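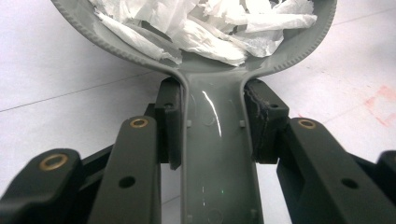
Dendero packing site, Lirkville
Staff meeting on automation, minutes
Sunday, May 27, 2018
Chair: Hammad Minhas
Apologies: Curkport night shift

1. Last minutes. Accepted. The January question about overtime is still not answered. Carried over again.

2. Gripper trial. Management reported that the Pettigrew trial will go on for another 15 weeks. Staff asked what it is meant to show. Management said "capability." Staff asked for that in writing.

Packers said scooping and sorting are the parts of the job they can do half asleep, and the jams and odd orders are what wear people out. The plan leaves those with us. H. Minhas noted that two people per shift now spend time resetting trays for the trial and that this is not counted anywhere.

3. Jobs. Management repeated that no positions will be cut. Asked whether people who leave will be replaced, management said it was too early to say. Several present did not accept this as an answer. There are 169 of us on the payroll and we want that number in the next report, with leavers shown.

4. Training. Offered to two staff, unpaid, after hours. Rejected as it stands. Management to come back with paid time.

5. Worn finger pads. Who orders new ones? Not settled.

Next meeting: to be posted by the time clock.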